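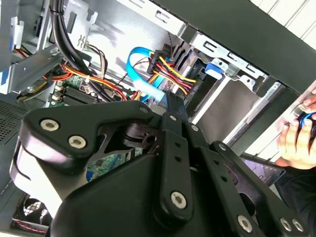
Why Does the Price of Cocoa Change?

Chocolate starts as beans that grow inside pods on the cacao tree. Farmers cut the pods down, scoop out the beans, leave them to ferment and then dry them. After that the beans are called cocoa, and they are ready to sell.

Cocoa is a commodity. A commodity is something that is much the same no matter who sells it, like wheat, sugar or copper. People buy and sell commodities in large amounts, and the price can change every day.

Say Chelsea Hollis buys beans for a chocolate maker called Tetivetti. A ton of cocoa costs $3,000. In July, heavy rain spoils many of the pods. Now there are fewer beans, but just as many people want them. Sellers can ask for more, and the price goes up.
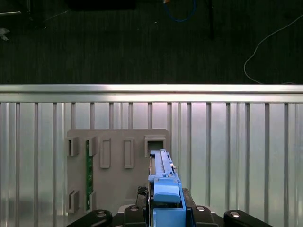

A blue plastic part and a gray bracket.

The price can go down too. If the trees grow a very big crop, sellers have more beans than buyers need. They lower the price so the beans don't sit in a warehouse.

Does a candy bar change price every day? No. A bar also has sugar and milk in it, and the maker has to pay for workers, wrappers and trucks. If a bar costs $2, only part of that money pays for cocoa. When cocoa stays expensive for a long time, the store may add 50 cents, or the maker may sell a smaller bar for the same $2.

Words to know
Commodity: a basic good that is traded in large amounts
Crop: the plants or fruit a farmer gathers in a season
Supply: how much there is to sell
Demand: how much people want to buy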